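December, bat bench notes, 4:15 pm

Adwoa Dankwa came by with the Wemden softball team's spring numbers, bless her, and we finally sat down to match them up with the bats we've had on the swing rig. She had 159 at-bats in the sheet, and I'd hoped for more from the lower half of the order, but it's plenty to get started on.
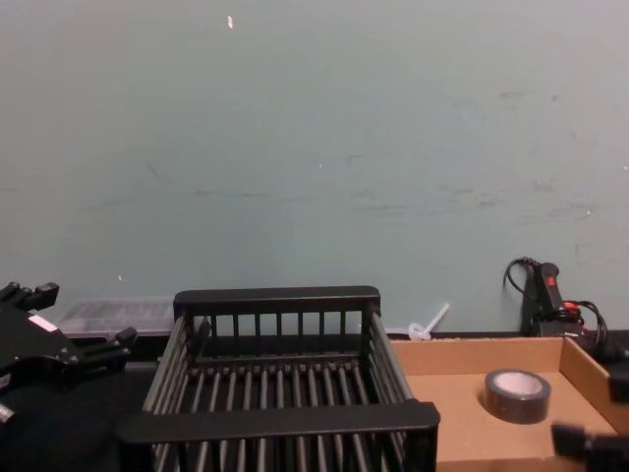
The Gurano bat is still my favorite of the bunch, I'll admit it (the sound off the barrel is just lovely!), and the girls hit 15 doubles with it against eight with the Burnik. Adwoa reminded me, very kindly, that the leadoff hitters all swing the Gurano, so I need to split the sheet by batting spot before I get carried away again. Bat length is 32 inches on both, so at least I can leave that column alone.

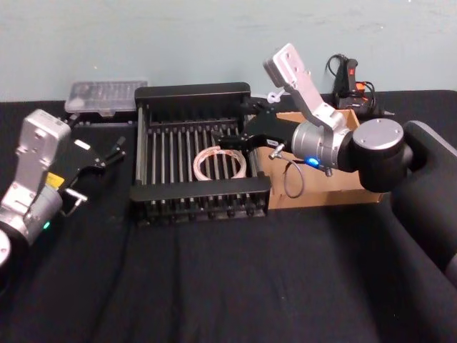
Dish rack on the black cloth, both arms in.

To do: regrip the Burnik, ask Baidoo for the fall scorebooks, and fix the triples column, where I typed two innings in twice.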